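4.3 Installing the Flirnlow wall charger

This section covers mounting and first power-up of the Flirnlow home charging unit for electric cars. Section 4.2 (supply requirements) must be completed before any step in this section is started.

CAUTION: Work on the supply side is to be carried out by a licensed electrician. Switch off and lock out the circuit at the main panel before opening the unit.

Before you begin

Check that the carton contains the unit, the wall plate, the cable hook, the gland kit and the commissioning card. Keep the card. The serial number and setup code are printed on it and are not repeated inside the housing.

Units shipped before January have the older wall plate with slotted holes. The older plate fits all housings, but the lower screw must be tightened last.

Mounting the wall plate

1. Choose a position where the charging cable reaches the car's inlet with slack. The cable must not be pulled tight across a doorway or walkway.

2. Hold the plate against the wall, level it, and mark the holes. Leave 200 mm clear on both sides of the housing for airflow and for access to the side latches.

3. Drill and plug the holes. In masonry, drill to a depth of 50 mm. Clear the dust before inserting the plugs.

4. Fix the plate. Do not overtighten — a bowed plate will keep the housing seal from closing.
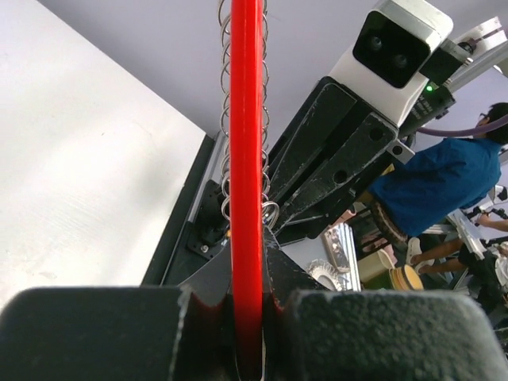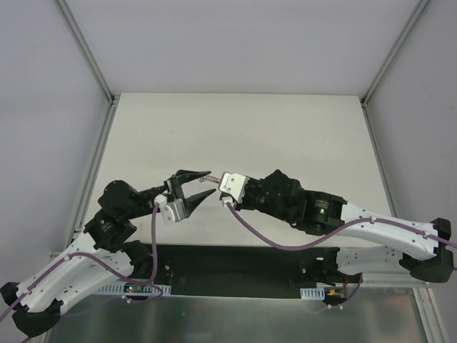 Wiring the unit

5. Release the side latches and remove the front cover. Set the cover face up on a clean surface.

6. Feed the supply cable through the lower gland. Do not use the upper gland, which is reserved for the data cable.

7. Strip the conductors to the length shown on the label beside the terminal block. Connect the ground conductor first.

8. Tighten each terminal with a torque screwdriver to the value on the same label. Pull each conductor by hand to confirm it is held.

NOTE: If the unit will share a circuit with a second charger, set the load switch to position 2 on both units. With different settings, each unit will try to draw the full current and the breaker will trip.

9. Refit the cover. Both latches must click.

First power-up

10. Restore power at the main panel. The status light turns white while the unit runs its self-test, then steady green.

11. Open the Delis app, select Add Charger, and enter the setup code from the commissioning card.

12. Set the maximum current to match the breaker rating recorded in Section 4.2. The setting is locked after 2 wrong entries and must then be reset by the installer.

13. Plug in the car. Charging should start within a minute. If the light flashes amber, unplug the car and see Section 7, Fault Codes.

CAUTION: Do not use extension cords or adapters between the unit and the car.

Section revised 19 August 2020. Checked by Despina Anghel, Sarnelham office.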